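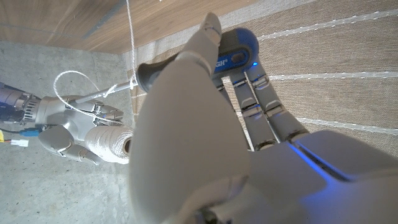

Tool and Twine Lending – Frequently Asked Questions

The Dondside tool library lends hand tools, fasteners and tying supplies to members for household repairs, garden work and parcel packing. Most questions we receive concern the small items, so they are covered first. The usual pairing for a first loan is a driver with a dark grey rubbery handle and a bright blue cap, and a spool of white twine wound on a cardboard core. Larger equipment (ladders, sanders, pressure washers) has its own page.

How long can I keep an item?

Hand tools are lent for four weeks. Twine, tape and other consumables are not lent in the same sense: you take the whole spool, use what you need and return the remainder. The spool is weighed out and weighed in, and the difference is charged to your account at the posted rate.

Can I renew?

Yes, once, if no other member has a hold on the item. Renewals can be made at the desk or by email before the due date. A late item cannot be renewed until it has been returned and checked.

Which screwdriver should I ask for?

Tell us the screw, not the job. Cabinet hinges, switch plates and flat-pack furniture all use different heads, and a driver one size too small will strip the recess. If you are unsure, bring a loose screw to the desk and we will fit the tip to it. A correct fit has no side-to-side play and stays seated when the screw is held level.

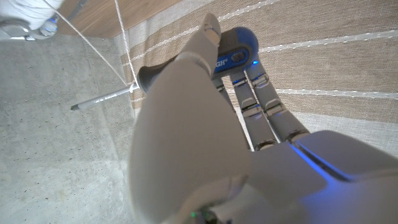
Slotted drivers should match the full width of the slot. Cross-head drivers are sorted by number, and the rack labels are in order from smallest to largest. Please do not use any driver as a chisel, a paint-tin opener or a pry bar. Bent shafts and chipped tips are charged at replacement cost.

Are the drivers insulated for electrical work?

No. Treat every driver in the general rack as uninsulated, whatever the handle is made of. A rubber grip is there for comfort and torque and has no bearing on electrical rating. Insulated sets are kept in the Turkus cabinet behind the desk and are signed out separately.

How should I clean a tool before returning it?

Wipe the shaft with a dry cloth, then with a very light coat of machine oil. Wipe the handle with a damp cloth and mild soap. Solvents should be kept off rubber grips – they soften the surface and lift any printing. Do not soak anything.

What load will the twine hold?

We do not publish a breaking load. Our twine is for bundling, parcel tying, plant support and marking out garden rows. It must not be used for lifting, towing, roof racks or anything a person could fall from. For those jobs, ask for the rated cord in bin 42.

How much twine do I need?

For a medium parcel tied both ways with a knot at each crossing, allow roughly 4 metres. For garden rows, add up the row lengths and allow an extra half metre at each peg.

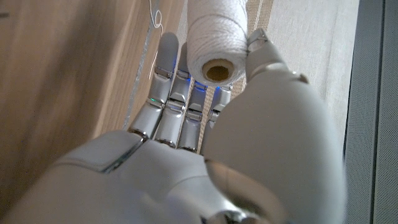 Draw from the outside of the spool and keep a little tension on it while you unwind. Pulling several turns off at once produces loops that tighten into knots further down. Cut the end square with scissors and tuck it under the last two turns before you put the spool away.

What happens to empty cores?

Return them with your other items. Clean, uncrushed cores are reused for rewinding the bulk twine, which comes to us in 500 metre lots. Crushed cores go in the cardboard recycling.

Where do I return things after hours?

Use the drop box at the Kaewsai Lane door. Put drivers in the padded sleeve provided, tip down, with the loan tag outside. Spools go in a paper bag so the end does not catch in the hatch. Items left in the box after 6 pm are checked in the next time the desk is open.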